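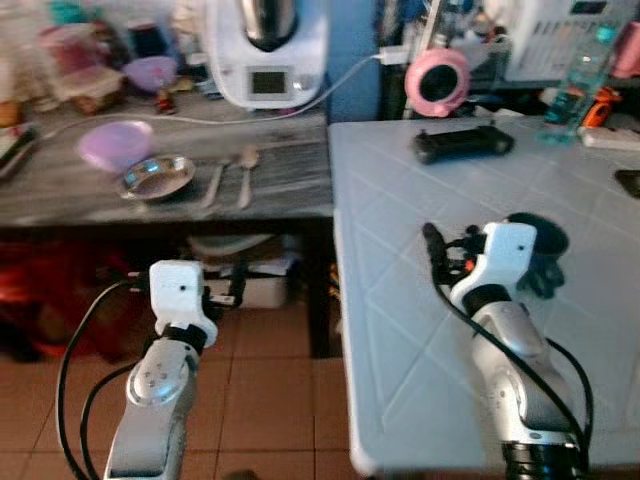 Garden notebook, Vesinwood plot, December, 7 a.m. and still dark out

I finally have an ID on the mystery rosette by the north fence! It's garlic mustard. I had been fairly sure it was a native violet (same scalloped, kidney-shaped leaves, same habit of hugging the ground), and I'd been mulching around it since October like a proud parent. Then I crushed a leaf last night while looking for my dropped glove, and there was that smell. Garlic, with something a little like boiled cabbage behind it. Violets don't do that.

So, notes for anyone else working the Vesinwood beds.

Where it is: 5 clumps along the fence, the biggest next to the downspout, plus a thin scatter of seedlings under the serviceberry. I checked the Skulengate side too, as far as the culvert, and found a patch about as long as a wheelbarrow on the shady bank. That's probably the source. The creek runs toward us from there, and the deer path does too.

What I've read so far, mostly in the old county weed binder: it's a biennial. First year it makes the low rosette and stays green right through winter, which makes right now a wonderful time to hunt for it. Everything else is brown! Second year it shoots up, puts out small white four-petaled flowers, sets long skinny pods and dies. A big plant can drop 3,000 seeds or more, and they can sit in the soil for years waiting for a chance. It also puts chemicals in the soil that bother the fungi that tree roots depend on. I find that fascinating and would prefer to be fascinated by it in somebody else's yard.

Pulling, first try. The ground was soft from the rain, so I did the downspout clump by hand. The root has a funny S-bend right below the crown and wants to snap there. Two snapped. The rest came out whole once I quit tugging on leaves and got the Blomqvist fork in underneath, straight down and then a slow lean back. Best tool in the shed for this by a mile. The Lundberg hori-hori was fine for the seedlings, but it kept slicing roots on anything bigger.

Everything went into a black bag, tied, in the trash and not the compost. Pulled second-year plants can go on ripening seed while they lie there, and though these are all first-years I'd like us to have one habit.

Test strip: I marked off 10 feet of fence line with orange flags. Left half pulled, right half covered with wet cardboard and leaf mold. Before I started there were nearly 80 seedlings in the strip. Please don't weed inside the flags, even if it hurts to look at.

Things I want to try:
Wild ginger and golden ragwort as fill-ins, once the bare spots settle. The ragwort is already elbowing its way across the east bed and could spare a few divisions.
A pesto from the spring leaves. People swear by it. Young leaves only, washed well, small portions.
A walk up the Skulengate bank in April, before anything blooms.

Still to look up: whether the actual violets by the gate are violets. I crushed one leaf and it smelled like nothing at all, so hopes are high. Need more flags, and the fork needs its handle oiled.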